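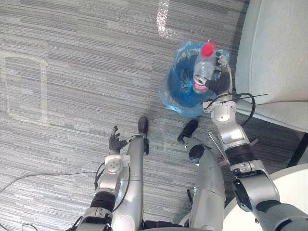

3. Where the break is taken

3.1 Sites and material

The study was made in two offices, one of the packaging firm Pritato and one of the accounting company Indico, which rents the upper floor of a business park in Keketthorpe. Both offices have a kitchen with a table, and both have at least one place with soft chairs, which the employees call "the lounge" at Indico and "the corner" at Pritato. We use the word lounge for both.

The employees were asked to fill in a short diary sheet each time they left the desk for a reason other than a meeting. The sheet was designed by Hae-won Min and asks for the starting time, the place, the company (alone or with others) and what the person did there. The back of the sheet was left free for remarks, and many people used it more than we expected. In total we received almost 250 sheets. Sheets without a place were removed before the analysis, and so were the sheets where the handwriting could not be read by either author.

Interviews were held in October, after the diaries were closed. They were conducted by Kátia Mendonça in English or in Portuguese, as the person preferred, and the Portuguese passages quoted in this section are in her translation.

3.2 The lounge as a place for short stays

In the earlier literature on office breaks the kitchen receives most of the attention. It has the coffee, the water and the noise, and it is easy to observe. The lounge is usually treated as a waiting area for visitors. Our diaries give another picture. The lounge was named on 94 sheets, and on 79 of these the person wrote that he or she was alone for the whole stay.
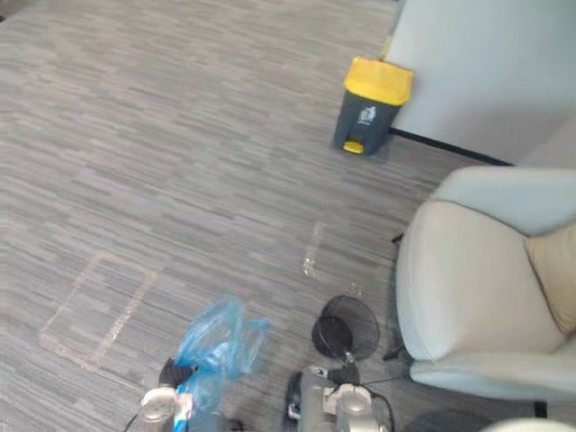

Figure 3. Carpeted floor and pedal bin by the wall, Keketthorpe.

The stays were short. People sat down, looked at the telephone, ate something small and went back. Long stays were connected with bad news or with a private call, and in the interviews the employees spoke about them with some care. One accountant said that she goes to the lounge "when I want to be not at work, but also not away". We find this expression useful. The lounge is inside the office and the colleagues can see who sits there, but it was understood by almost everyone we interviewed that a person who sits there should not be asked about work.

This rule is not written in any document of the two firms. New employees learn it by making the mistake. At Pritato a young buyer told us that in his first week he brought a contract to his manager in the corner, and the manager answered him very politely and then did not sign it until the next day.

The small objects of the room also take part in this. A bin close at hand permits a person to eat and to finish eating in the same place, without the walk to the kitchen, where a conversation would begin. Seok, as he asked to be named here, works at the reception and described the matter in the following way: "If I must go to the kitchen with my paper, I meet three people and the break is gone." Several remarks on the back of the sheets go in the same direction, although they speak mostly of cups and fruit peel.

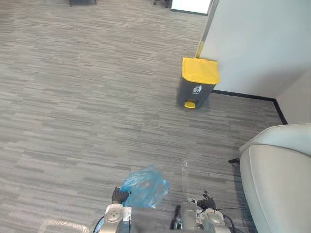

Page last changed: 11/05/2025

We do not claim that furniture decides how people rest. At Pritato the corner was moved during the previous year from the window to the inner side of the floor, and the employees continued to use it with the same habits, after some weeks of complaint. What changed was the hour. By the window the corner was used mainly in the morning, when the light was pleasant, and after the move the visits were spread more evenly over the day. The diaries cannot show this difference directly, as they were collected only after the move, and we depend here on what people remember.

A second limit concerns the persons who never take a break away from the desk. They had no reason to fill in a sheet and therefore they are absent from our numbers. We spoke with a few of them in the interviews, and their reasons are treated in Section 5.

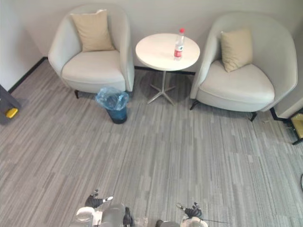
3.3 Sitting together, sitting apart

When two colleagues came to the lounge at the same time without planning it, they usually exchanged a greeting and then kept silent. Armchairs with a small table between them make this easy, and a sofa makes it difficult. The employees at Indico remembered a sofa from their former building, and they said that a person who was already sitting on it was "the owner" for that time, so that the next person turned around and went to the kitchen.

Conversation in the lounge was mentioned on few sheets, and it was mostly planned before. People wrote to each other first and then met. For such meetings the kitchen was considered too public and the meeting room too serious, and one of the interviewed persons added that a meeting room must be booked under a name.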